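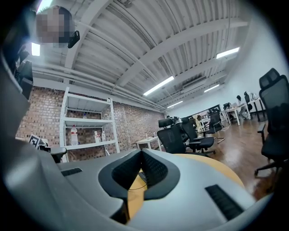

**Tkachenko**, finger design and general fiddling, Fidora hand-held gripper build (Wullia shared workshop)

To: fidora-builders
Subject: Re: pads slipping in the notch, and what do you all do with the cable?

Hi all,

Great questions, and good timing, as I've had both grippers open on the bench more often than closed this month. Replies in between.

> We finished our first pair of Fidora grippers in November and they work, mostly! Two things bug us. First, thin stuff slides down into the notch and then sits there crooked when we close. Paper and cables are the worst. We're using the pads exactly as in the build notes, flat, cut to the full length of the finger.

Full length was my mistake in the notes, sorry! I've been meaning to fix that page. Stop the pad a little short of the notch, and then chamfer the end that faces it. I do it with a fresh blade and a block of scrap as a guide, in one pull. If you saw at it you get a fuzzy lip, and the fuzzy lip is what grabs the paper and turns it.

Also, go textured. I held out for smooth pads for ages (they look so tidy) and I was wrong. The texture gives a thin cable something to settle into, and you can feel through the trigger when it's seated. Glue them with the fingers slightly open. I glued one set fully closed and they came out bowed, and I had to peel the lot.

> Second, the tracking. With Vuvitz running we get good poses for a while and then one side jumps, usually when the hands come close together. We tried more light, no change.

Oh, I know this one well. Two things to look at, and I'd do them in this order.

1. Are the cubes seated square? Put the gripper on its back and check the cube against the body with a small square. Ours was off by a hair on one side and Vuvitz kept hopping between two answers.
2. Is the marker ID set different on each side? Please don't laugh, we printed the same sheet twice.

If both are fine, turn the filter window up. We run 400 ms for slow tabletop work and it's lovely and calm. It's too slow for anything brisk, so keep your old setting written down somewhere.

> Also curious what you practice on. We've been doing blocks and they're getting boring.

Blocks are boring! Get rid of the blocks! Or keep them for calibration and then put out whatever is lying around.

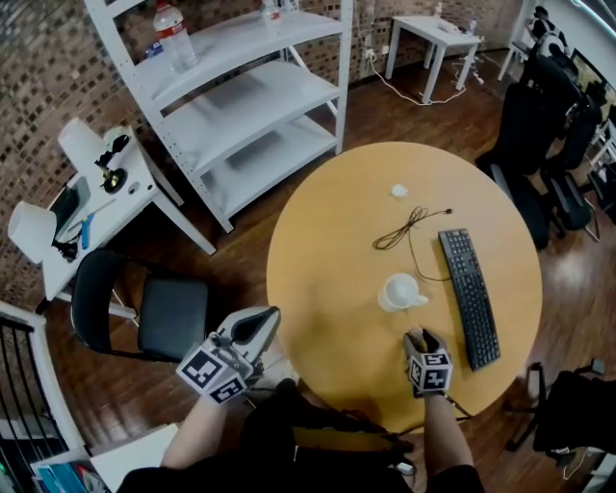

My favorite test for new pads is a plain desk mess, with no arranging at all. I want one thing with a handle, one thing that flops, and one thing that's wide and flat and awkward, and I want them near enough to each other that the second hand has to think about where it's going. A mug, a keyboard lying at a slant and a loose tangle of thin cable cover the lot, and the crumpled bit of white paper at the far side makes a very good pad test. Try picking that up without squashing it any further. Then go for one strand of the cable and see how much of the rest comes along with it. The round table is nice too, as you end up coming at things from angles you'd never choose at a square bench.

> Last one: what do you do about the cable coming off the gripper? Ours keeps catching.

Let it hang. We tried clips along the forearm, then a sleeve, then a really elaborate overhead thing with elastic that I was very proud of for one afternoon. Now the thin black cables just trail down past the edge of the table, and the only rule is to leave a slack loop before the connector so that a snag tugs on the loop. Check the jacket where it leaves the body every so often. Mine cracked right there.

On wear, a few of you asked off-list. The current pads have done nearly 3000 closes and the texture is still crisp except right beside the notch, where it's going shiny. I plan to swap them when the shine reaches the middle of the finger. The springs are the original ones and feel the same as ever to me, though I'd love to hear from someone who has put a gauge on theirs.

Still open on my side:

- a trigger return that doesn't click (the click gets into the audio and it drives me up the wall)
- a shallower V, to see if wide flat objects sit better. I have one drawn and it needs a reprint with thicker walls
- a cube mount that only goes on one way round, so I can't get it wrong at eleven at night

If you cut a chamfered set, please post how it went, and say what angle you ended up with. I eyeballed mine and would very much like a real number for the notes. The shallow V file goes in the shared folder tonight, marked as a draft, so print it if you're feeling brave!

Happy gripping,
Tkachenko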